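Ticketing and entry changes for the fall run

Venue operations newsletter, July 9, 2018 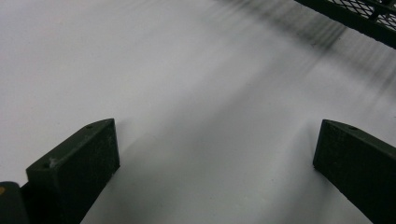 Dark green gripper fingers against a white surface.

Tickets for the fall concert series at Dimitrov Hall go on general sale at 10 a.m. on the first business day of next month. Members of the hall get access 14 hours before that, at 8 p.m. the evening before. The series moves to a new ticketing system, Skistura, and several procedures that regular attendees know from past seasons will change. This item covers the sale itself, the transfer and refund rules, the sound and seating setup, and entry on the night.

Sale and queue

The sale page opens 6 minutes before the listed time. Buyers who arrive during those minutes are placed in a holding page and assigned a random position when the sale begins. Buyers who arrive after the start are placed at the end of the line in order of arrival. Refreshing the page does not change a position, but closing the browser does, unless the buyer signed in first. Opening the sale in a second tab under the same account merges both tabs into one position, the later of the two.

The limit is six tickets per account per show. The limit applies across all price levels and is checked at payment. An order that goes over the limit is rejected in full and the seats return to the pool. Buyers who need more than six seats for a group should write to the box office before the sale opens. Group orders are held in the rear stalls and are invoiced.

Seats placed in a cart are held for eight minutes. The timer is shown at the top right of the page and does not restart when seats are added. Payment must be submitted before the timer ends. If the bank asks for a second confirmation step, the hold is extended by three minutes, one time only.

Accounts from the old system were not carried over. Members must create a new account with the e-mail address on file for their membership. The member sale checks the address against the list at the moment of sign-in. A member who has changed addresses since May should update the record by phone, as the online form still writes to the old list. The list is copied across each night, so a change made on the day of the sale will not be read in time.

Prices and fees

The price shown on the seat map includes the service fee. A delivery charge is added for mailed tickets only. Mobile tickets and box office pickup carry no charge. There is no variable pricing on this series; the price of a seat stays the same from the first day of sale to the night of the show.

100 seats per show are set aside at the lowest price and sold only at the box office window, for cash or card, two per person. They are spread through the upper balcony and the far sides of the stalls. Some have a partial view of the stage, and these are marked on the ticket. Unsold seats from this group are released online at noon on the day of the show.

Transfers and refunds

Mobile tickets can be transferred once. The person receiving the ticket needs a Skistura account, which is free. When the transfer is accepted, the original barcode is voided and a new one is issued. A printed copy of the original will not scan. A transfer that has not been accepted can be recalled by the sender until two hours before doors.

Tickets can be returned for a full refund up to 14 days before the show. After that date a ticket can be listed for resale through the system at the original price. The seller is paid after the show has taken place. Tickets listed elsewhere at a higher price may be canceled without refund when the seat number can be identified.

If a show is postponed, tickets stay valid for the new date and the refund window opens again for 14 days from the notice. If a show is canceled, refunds go to the original payment card with no request needed. Mailed tickets do not have to be sent back.

Program notes

The series has three parts. The string quintet Tromon plays the opening weekend with two different programs. The Friday-style early start used last season has been dropped, and all evening shows now begin at 8 p.m. with doors at 7. The middle part is given to songwriters and small bands and uses the standing floor layout. The closing part is a staged song cycle by Adik, with a cast of six singers and a nine-piece band in the raised pit.

Set lengths are printed on the event pages. Tromon plays without an intermission on the first night and with one on the second. The Adik production runs two hours and ten minutes with one intermission of 20 minutes. Latecomers to the Adik shows are seated at the end of the first section, 25 minutes in, and not before. For the standing shows there is no late seating rule.

Support acts for the middle part have not all been confirmed. The event pages will be updated when contracts are signed. A change of support act does not qualify a ticket for refund outside the normal window.

Sound and stage

The main speaker hangs were lowered in May to improve coverage in the first rows of the balcony. Measured level at the back of the balcony is now within 3 decibels of the mixing position, across the voice range. Low frequencies still build up under the balcony overhang, and the delay speakers there have been retuned to compensate. Listeners who found speech hard to follow in those rows last season should hear a difference.

"The quintet will be lightly amplified, and the level will be set from the middle of the stalls," said production manager Jarmila Danko. "The hall is dry with a full house. We add a short reverb in the side speakers and leave the front alone."

For the song cycle the first two rows are removed to make space for the pit. Row C becomes the front row. The seat map on the sale page shows this layout, but the printed plan in the lobby does not. Sight lines from the far ends of rows C and D are limited by the pit rail, and those four seats have been taken off sale.

The standing floor layout removes all stalls seating forward of the cross aisle. The mixing desk moves to the rear of the floor, on the center line. A raised platform for wheelchair users is placed to the left of the desk, with room for one companion per user. Platform places are booked by phone or at the window and are not shown on the seat map. Balcony seating is unchanged for these shows.

Entry

Both street entrances will be open from the first show. The north entrance serves the stalls and the floor. The south entrance serves the balcony and the box office window. The entrance is printed on the ticket, and scanners at the wrong door will reject it with a message naming the correct one.

Mobile tickets should be loaded before arrival. Phone signal in the lobby is weak, and the barcode is stored on the phone only after the ticket has been opened once. Screenshots will scan unless the ticket has been transferred. Buyers with a dead phone can have a paper copy printed at the window with photo ID and the order number.

Bags larger than a standard sheet of paper must be checked. Coat check takes cards and closes 30 minutes after the end of the show. Instrument cases are accepted if they fit the lower rack. Re-entry is allowed at the seated shows during intermission with a scanned ticket. There is no re-entry at the standing shows.

Box office hours

The window is open noon to 6 p.m. on weekdays and from two hours before doors on show days. On the day of the general sale it opens at 10 a.m. The line forms along the south wall, and wristbands are not used. Phone orders are taken during the same hours, with the same seat allocation as the website and the same limit per buyer.

Event pages with seat maps for all shows in the series will be posted one week before the member sale. Corrections to this item will be carried in the next issue.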